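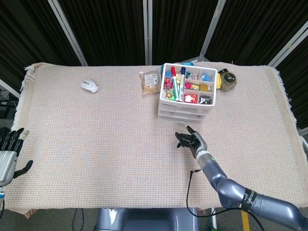
Unit 4: Plain Weave, Sett and Cloth Allowances
Instructor: Lizeth Cusi
Clalliston Textile Program, fall term

4.1 Terms
Warp: the lengthwise yarns, held under tension on the loom.
Weft: the crosswise yarn, inserted one pass (pick) at a time.
Ends per inch (epi): the number of warp yarns in one inch of width.
Picks per inch (ppi): the number of weft yarns in one inch of length.
Sett: the chosen epi for a given yarn and structure.

4.2 Plain weave
Each weft yarn passes over one warp end and under the next. The following pick reverses the order. The repeat is 2 ends by 2 picks. No other structure has more interlacings per unit area, so plain weave needs a more open sett than twill in the same yarn.

A cloth is balanced when epi and ppi are equal. When epi is much higher, the warp covers the weft and the cloth is warp-faced. The reverse case is weft-faced.

4.3 Estimating sett
Wrap the yarn around a ruler for one inch, strands touching but not overlapping, and count the wraps. For balanced plain weave, divide by two. The Wiegand sample yarn gives 42 wraps, hence a first estimate of 21 epi. Round to 20 for the reeds in the Priddale studio. Confirm with a washed sample before winding the full warp.

4.4 Color in the grid
Single colored ends crossed by single colored picks form a check. Contrast is strongest where two yarns of the same color cross. Pale colors on a light ground read as one tone from a distance.

4.5 Edges
Cut edges ravel unless secured. For fringe, hemstitch or knot before removing weft. Untwisted fringe frays with washing; plied fringe lasts longer. Allow extra warp at both ends, as fringe cannot be added from the woven length.

4.6 Work for next session
Read the section on take-up and shrinkage. Wind a sample warp of 133 ends, sley at 20 epi, and record the width in the reed, off the loom and after washing. Bring all three measurements in inches.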